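**Residents' Bulletin: Kitchens and the Building Electrical Load**

The Kelambridge Housing Association has completed the first stage of its review of electrical use in the Pitum and Ong buildings. The review began in December, after repeated reports of tripped breakers in the early evening. It covers 84 apartments, and its findings will guide the rewiring work planned for the coming year. 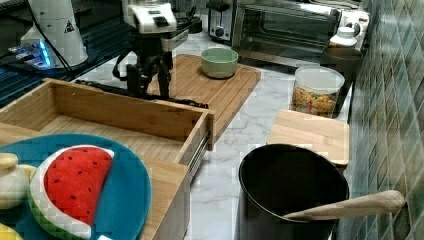
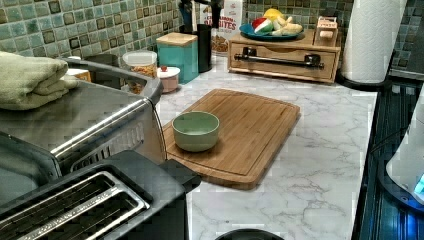

Several residents of the Pitum building have written to ask whether the work might be delayed until the rent review is settled. The Association has considered this request and has decided that the two matters will remain separate. Rewiring is paid for from the long-term repair fund and has no effect on monthly rent.

Under the present wiring, most kitchens in both buildings share a single circuit with the adjoining hallway. This arrangement met the standard in force when the buildings were put up, but it leaves little room for modern use. In 13 apartments the breaker was found to have been replaced with one of the wrong rating. These have been corrected at no charge to the tenants concerned.

The new plan provides each kitchen with two separate circuits for counter outlets and a third for the refrigerator. Hallway lighting will be moved to its own line. Outlets near the sink will be fitted with ground-fault protection, and the panel in each apartment will be clearly labeled. The main service panel in the Ong building will be replaced first, as it is the older of the two.

Work in each apartment is expected to take 3 days. Power will be off between 9 a.m. and 4 p.m., and will be restored each evening. Residents will receive written notice before work begins and are asked to clear the counters and the lower cabinets nearest the outlets. Those who depend on powered medical equipment should contact the office as early as possible so that a temporary supply can be set up.

Until the work is complete, residents are asked to avoid running two heating appliances on the same circuit and to refrain from using extension cords in kitchens. Repeated tripping should be reported to the office at Ustton Court. Breakers must not be replaced or altered by tenants.

A deposit of $100 is required for the loan of a portable cooler during the outage. It will be refunded in full when the cooler is returned.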